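Flerkum (tableware)

Flerkum is the name for a system of mixed everyday tableware in which every person at the table has one large plate and one small dish, and in which the pieces are chosen by color and do not match each other. The name is used also for the custom of setting and clearing such a table. The system comes from the town of Bakilana, where it was first sold by the Prondileck pottery and later copied by smaller makers in the Kulivon valley.

Name

The word was at first the name of one product line in the Prondileck catalog. In Bakilana people began to say "a flerkum" for any set of plates in different colors, also when the plates were bought one by one from different shops. Older speakers keep the word for the large plate only, and call the small dish simply "the little one". In written sources both spellings, with and without a capital letter, are found.

History

Before the system appeared, most households in the valley owned one white service for guests and a number of old plates for daily use. The white service was bought at once, often for a wedding, and when a piece was broken it was difficult to replace. Prondileck started to sell single plates in plain colors so that a family could add to the service slowly. The first colors were beige and a dark blue. Purple, salmon pink and pale green came later, and the blue was dropped because it showed scratches from knives.

The small dishes were added as a separate product. They were made translucent, so that they could stand beside any plate and take no side in the question of color. The pottery had no means to produce them and ordered them from a workshop in Kulivon. This division is still kept by many families: the plates are bought in Bakilana and the dishes in Kulivon.

A first printed price list offered 14 pieces, of which nine were plates. At its largest, the line had 83 pieces, including serving bowls and a covered butter dish, but the bigger items sold poorly and most of them were given up again. The present list is short and has returned to plates and small dishes.

Pieces

The large plate is round, with a flat inside and a narrow raised rim. The rim is important for the users of the system, as it permits the plate to be carried with one hand and keeps sauce from running out. A plate with a wide, sloping rim is not considered a true flerkum plate, even if the color is correct.

The small dish is also round and clearly smaller than the plate. It is used for pickles, salt, cut fruit or the bones of fish. A light dish and a heavy plate should never be stacked with the plate on top – this is the most common cause of breakage, and the older price lists warned against it on the first page.

White plates have a special position. They belong to the older services and are not part of the line, but nearly every household mixes at least one of them with the colored ones. By custom the white plate is for bread, or it is given to a guest who comes without notice.

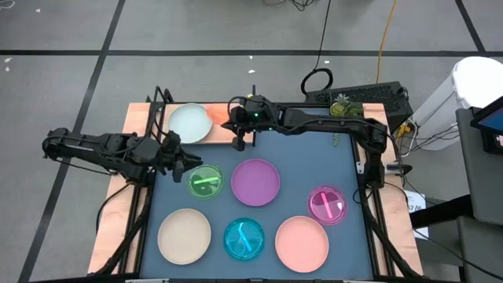

Setting the table

The plates are laid first and the small dishes after them, in the spaces which are left. There is no fixed order of colors. Two plates of the same color may be on the table, but they are placed apart, so that people do not exchange them by mistake during the meal. In families with children, each child usually keeps one color for many years, and the small dish is not assigned to anybody.

On a narrow table the plates are set in a zigzag and not in two straight rows. In this way the elbows have more place, and each dish can be reached by two people. Many households practice this also on a wide table, only from habit.

Clearing and storage

Clearing is done in the opposite order. The small dishes are emptied and collected, then the plates are scraped and stacked. As the pieces have different ages and makers, they do not always stack well, and a rack with vertical divisions is preferred to a closed cupboard. The traditional rack in Bakilana is made of light wood and stands at the back of the work table, where washed plates can be put without turning around. A rack for a small family holds eight plates. The small dishes are kept on their own shelf, in piles of no more than four.

Washing by hand is recommended for the older glazes. The salmon pink becomes noticeably paler after many washings in a machine, while beige and purple are not changed much.

Collecting

Early pieces are collected in a modest way. The dark blue plates are the most wanted – around 400 were made in the first series, and few are without scratches. At the market held in Bakilana each December, single plates are sold from boxes, and visitors come to look for a color which is missing at home. Complete sets of one color have little value for collectors, as they are thought to be contrary to the idea of the system.

See also

Bakilana market
Kulivon glass dishes
Plate rack
Prondileck pottery

This page was last changed on 16 October 2019.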